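Tunby Play Library: progress report
Submitted to the Trirnholm Fund, 9/14/26

This report covers the period since our last update in July. The grant pays for sorting, cleaning and repacking the toy collection at the Cerkau Street room, and for replacing sets that are too worn or incomplete to lend.

Sorting

The collection came to 3,383 pieces when the count was finished. Most of them had been kept in mixed tubs, with building pieces, play food, vehicles and soft items together. We have now split them by type and then by set. Soft items are kept apart from hard plastic because they are washed differently.

Of the full count, 146 pieces were withdrawn. The usual reasons were cracked plastic, split seams and missing parts that made the rest of a set useless. Withdrawn pieces are in a marked tub by the back door until the next recycling pickup.
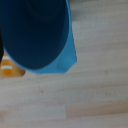
The road play sets took longer than planned. They had been lent out in parts over several years, and the cones, signs and mats did not match the numbers on the lids. We rebuilt the sets from what was on hand and wrote new lists for the lids. Two families returned pieces after we sent a note around, and those have been added back.

Packing and labels

Repacked sets go into zip bags or lidded boxes, depending on size. Each one gets a printed label with the set name, the number of pieces and the age range. The shelves on the long wall are finished. The low shelves under the window still have to be done, and we expect them to take less time, as they hold mainly puzzles.

Spending

We have spent $500 on boxes, bags and label stock, all from Juhász Supply. This is within the amount approved for storage. Nothing has been spent yet on replacement toys. We would like to finish the low shelves first so that we order only what is missing.

Next steps

Finish the puzzles. Send you the replacement list for approval. Update the lending sheet so that borrowers can check pieces at the desk when they bring a set back.

Receipts for the storage supplies are attached.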